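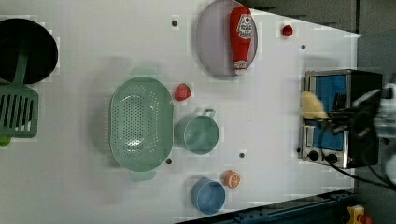

Why do clubs keep losing players at 23? Because the contract runs out before anyone has sat down with them.

Say that slowly. Then wait. Then thank Lai-ching for the intro.

Me: eight seasons in player welfare, first at Wullus, now Jundov Rugby. Not an agent. Get the laugh, move on.

Point one, timing. Most of our squad deals end in October. Talks used to start in August. Way too late, kid's already had five phone calls from other clubs. We moved the first chat to April. Coffee, no paperwork, coach stays out of it.

Melur's story here (he's OK with me using it). Flanker, two knee ops, thought he was being cut. Club wanted him for three more years. Neither side had said so. He'd signed with Lodhi by the time we rang.

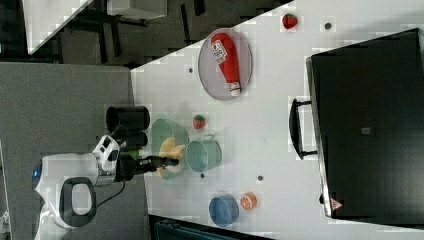

And it wasn't money either, Lodhi paid him less. He wanted to know where he'd be living. PAUSE.

Point two, length. Long deals look great in the press release. Ask the room: who here has one they regret? Hands up, dont pick on Fadime. My view is two years plus an option the player holds. Board hated it. Aurelia will argue with me on the panel, let her, she's got a fair point about injury cover.

Point three, the stuff around the contract. Study leave, partner's job, parking at training. Yamuna's 100 minute rule: every player gets 100 minutes a season with someone who doesnt pick the team. Cheap. Do it.

Skip the Drillum bit if past 11.40. If not: they publish there wage bands to the whole squad. Fewer rumours, harder meetings. Wouldn't work everywhere. 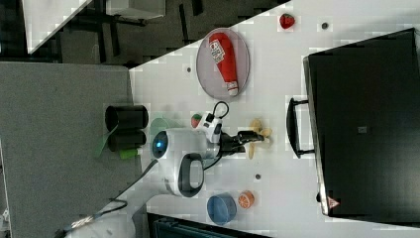
Tabletop with toy banana and strawberry, robotic arm at work

Last bit. Ask them to go home and write down whose deal ends next, and who's talking to him. Name, not a department.

Questions, 5 mins. Women's squad pay will come up, hand that one to Fadime. Leave the clicker on the lectern for Aurelia.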